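Ticket: Spare grippers for the puzzle bench – hold the order or place it?
Friday, posted by Ieva Lepik
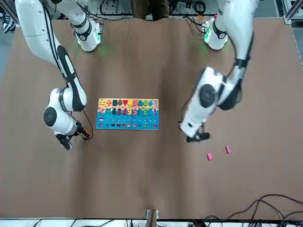
Both arms either side of the number puzzle, two pink blocks still on the table.

Hi Traian, and thank you for being so patient with me on this one! I know Ploven wants our equipment list before July, and I keep reopening it. We budgeted 1000 for spare grippers and another 1000 for cables and connectors, and I'd like to move part of the cable money over – Carari quotes 27 days on grippers, and waiting that long with an arm down would hurt. Could we order 2 now?

Reply, Traian Nistor: Happy to. Please get Nhi to confirm the wrist connector first, then I'll send it through. Leaving this open.

Recent tickets
Fothergill table quote
Rinier service plan renewal
Replacement puzzle boards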